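Bralska bench arm, trial unit - incoming safety check
Site: Florkstead, bench 2
Done by: Yatziri Camacho. Second look: Isauro Magaña
Wednesday, started 7:40
Marks: OK / FIX / HOLD / NA

BEFORE POWER

1. Base clamps tight, no rock when pushed by hand. OK
2. E-stop in reach from both sides of bench. FIX. Fine from the left, you have to lean over the arm from the right. Moved it, needs a longer lead. Asked Dolan for one.
3. Mains lead off the floor. OK now, wasn't at 7:40
4. Guard screen fitted. NA for the trial, low speed only. Brisa wants it in writing from Dolan that low speed is locked and not just a menu setting. Agree with her.
5. Manual on site. OK, but it's the manual for the old controller. Page numbers dont match the quick card.

POWER UP, NO LOAD

6. Homes without touching anything. OK
7. E-stop kills all joints. OK, tried 2 times, once mid move.
8. Arm holds position after stop. OK, slight sag at the elbow, Isauro saw it too. Put it in the report to Dolan.
9. Restart needs a deliberate reset. OK
10. Status light visible from door. FIX. Faces the wall. Who mounts it like that

GRIPPER

11. Fingers open and close evenly. OK
12. Pads seated, no lifting at the corners. OK by hand check
13. Pinch force at the trial setting. HOLD. Dolan sheet says one thing, the screen says another. No fingers near it until that's sorted, and that includes "just to see."
14. Lets go on power loss or holds? Holds. Needs a sticker.
15. Wrist camera cable clear at full twist. OK, but snug. Recheck after 30 hours.

WORK AREA

16. Bench top clean before picks. FIX, see picture. Wipe down every time please, specks show up in the camera view and we don't want to be arguing with the vendor over whose fault a bad pick is.
17. Loose parts off the bench. FIX. Cap goes in the tray.
18. Cables away from the pick area. FIX, tie back.

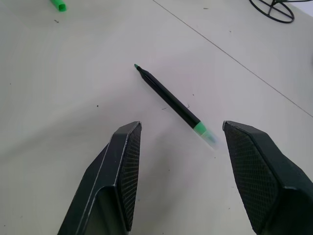

Items 16-18, wrist camera view. Marker between the open fingers and the wire stand, cap top left, specks on the table.

19. Panel joints flush. Ran a thumbnail along the seam, OK
20. Test objects agreed with vendor. OK, markers and the small cartons. No glass, no blades.

PAPERWORK

21. Service plan. Dolan quote covers a visit every 3,000 cycles. Azucena Escobedo says Vullach offered the same thing with pads included, get both side by side before August.
22. Trained users listed on the door. Me, Isauro, Brisa. Azucena Esquivel still has to do the stop drill.

RESULT
OK to run at low speed with someone at the stop. Item 13 stays on HOLD. FIX items to be closed before the vendor demo, not during it.

Comment, I. Magaña: agree with all, except 8 should be FIX in my opinion. Sag is small but it's a new unit.
Comment, Y. Camacho: fine, changing 8 to FIX. Recieved the longer lead 2:15, will fit tomorow.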